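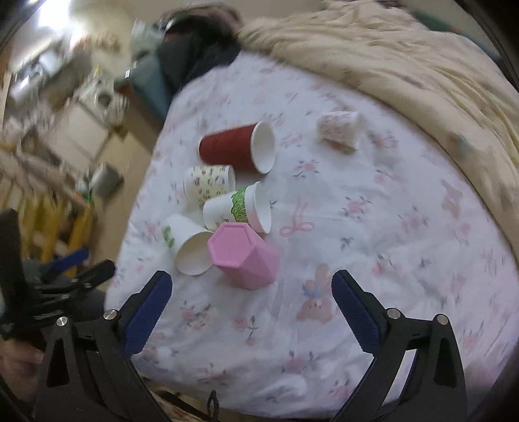 *Cups on a floral sheet, Boststead house.*

**Progress report to Gendico Community Fund, Furkau Respite Program**

Dear Mr McIver,

I am writing to report on the second period of our grant. Since the last report the house at Boststead gave 934 hours of overnight and weekend respite to families who care for a relative at home. This is a little under our plan, as two families moved away and their places stayed open for several weeks.

The new roster is working well. We have now 12 paid carers, and two of them completed the medication course. The Kushwaha house is still not open. The council asked for a wider ramp at the back door, and the builder has given us a date in July.

Spending is within the budget, except for laundry and travel. Fuel became more expensive and many of our families live far from town. I would like to ask your permission to move $20 per visit from the training line to cover this.

Parents tell us that the Friday pick-up is too early for those who finish work at five. We will try a later time next term and inform you of the result.

The signed accounts will follow by mail.

With kind regards,
Program Coordinator, Furkau Respite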